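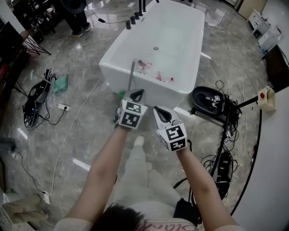 White tub and faucet fixtures, gray marble-pattern floor.

# Kakska Summer Street Fair: Walk-Through Checklist and Comments

Walk-through date: 08/03/2022

Area covered: Kakska Street between the library lot and Lo Park, plus the park lawn and the community hall.
Expected attendance: 700 at the busiest hour.

Mark each line OK, FIX or N/A. A FIX item has to be rechecked before the barricades open to the public. Comments go under the section they belong to, so please don't start a separate sheet.

## 1. Street closure and access

- [x] Barricades on site at both ends of Kakska Street — OK
- [x] Fire lane open down the center of the street — OK
- [ ] "No Parking" signs on every pole inside the closure — FIX
- [x] Hydrant at the library lot clear on all sides — OK
- [ ] Detour arrows visible to drivers coming downhill — FIX

Comments: Signs are missing on the park side. A gray van was parked inside the closure during the walk-through and had no notice on it. The detour arrow at the bottom of the hill is behind a tree branch. Move it to the next pole down. The fire lane was chalked in June for the block sale and the marks are mostly gone, so it needs to be chalked again the evening before setup.

## 2. Tents, stage and bleachers

- [x] Zideleck tents staked or weighted at every leg — OK
- [x] Tent fabric tags show flame resistance — OK
- [ ] Weights on the pop-up canopies vendors bring themselves — FIX
- [x] Stage steps have a handrail — OK
- [ ] Edge of stage marked with tape — FIX
- [x] Bleacher boards tight — OK

Comments: Zideleck put up the big tent and the music tent. Both are solid. The vendor canopies are a different matter. Several had a single water jug tied to one leg. Last year's rule stands: weight on all the legs or the top comes down. Back edge of the stage drops off into grass and is hard to see after dark. White tape, please, the yellow doesn't show on those boards.

The wind limit for the big tent is posted on the inside of the center pole. Whoever has the radio should read it before opening.

## 3. Power and cords

Total cord run as laid out: 1370 feet, street and hall together.

- [x] Outdoor outlets have working GFCI protection — OK
- [ ] Cords taped or covered where people walk — FIX
- [x] Generator fenced off — OK
- [ ] Generator fuel stored away from the generator — FIX
- [x] No cords run under tent carpets — OK

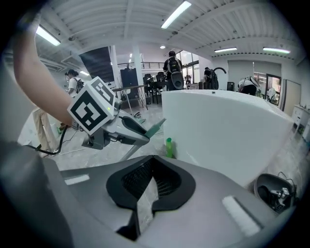 Cords inside the community hall need the same care as the ones on the street. The hall is used for the quilt display and the kids' craft tables, and people in there are looking at the walls and tables. Walk each room once with your eyes down. A thin cable that hangs in a loop and then trails across the floor, as the black one does in the photo, counts as a FIX under this section even if it carries very little power. Reroute it along the wall or tape it flat over its full length. A loop at knee height is a snag hazard for strollers and canes, so tie that up too.

Comments: The cord from the hall kitchen to the popcorn cart crosses the side door. Use the outlet by the coat rack. The fuel can was sitting against the generator fence. It was moved during the walk-through, but leave the item open until it has a marked spot. Cord covers are in the shed, left side, under the folding chairs. A few are cracked at the ends and shouldn't be used in the main walkway.

## 4. Food and cooking

- [x] Hand-wash station at each food booth — OK
- [x] Extinguisher at each cooking booth, charged — OK
- [ ] Propane tanks upright and secured — FIX
- [x] Flameo grill set back from the tent wall — OK
- [ ] Cooler thermometers in place — FIX
- [ ] Grease bucket with lid — FIX

Comments: The Flameo booth has the biggest grill and also the neatest setup. Their tanks were chained. The corn booth's were not, and one was standing on a slope. Thermometers were missing in the lemonade and hot dog coolers. Grease buckets are here but the lids are still in somebody's garage.

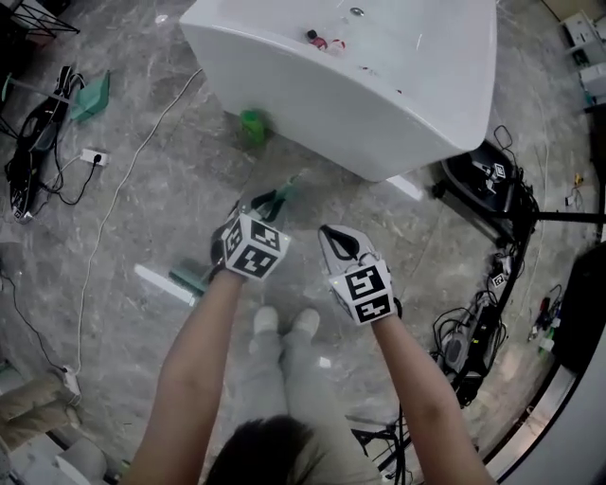
Can a booth start cooking before its FIX items have been rechecked?

Cooking waits until the recheck is signed. Cold prep and setup are fine in the meantime, as long as the booth has its hand-wash station running. If the open item is only a sign or a menu board, the person doing the walk-through can sign it off on the spot.

## 5. First aid, weather and lost children

- [x] First aid table signed and easy to see from the stage — OK
- [x] Kit restocked — OK
- [ ] Drinking water at both ends of the street — FIX
- [x] Radios tested, 2 spare batteries at the first aid table — OK
- [x] Storm shelter sign on hall door — OK
- [ ] Lost child card at every info table — FIX

Comments: Water is set up at the library end only. The Lo Park end gets the afternoon sun and needs it more. The lost child card still has last year's phone number on it, so reprint before handing any out. Hall capacity is posted at 80 per room. If a storm comes through, overflow goes to the library, and the library's side doors have to be unlocked by opening time for that to work.

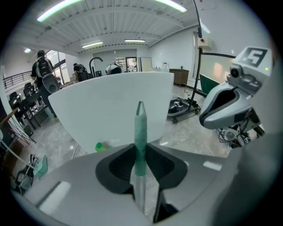

One of the booth holders wrote back after the draft went out that the recheck last year came too late in the morning, and that the corn booth lost most of its first hour waiting for a signature. The same note asked for food booths to be rechecked first, starting from the park end, with craft and information tables after that. We've changed the order on the recheck sheet to match.

## 6. Grounds and cleanup

- [x] Trash and recycling bins paired — OK
- [ ] Hole in lawn near the Lo Park bench filled — FIX
- [x] Portable toilets level, with an accessible unit on pavement — OK
- [ ] Lights on the path from the lawn to the library lot — FIX

Comments: The hole is deep enough to turn an ankle. Fill and tamp it, a cone by itself won't do. Path lights come on late. Ask for the timer to be reset, or put out the battery lanterns. The toilet nearest the music tent blocks part of the sidewalk ramp — slide it toward the hedge.

Recheck signed: ____________ Time: ________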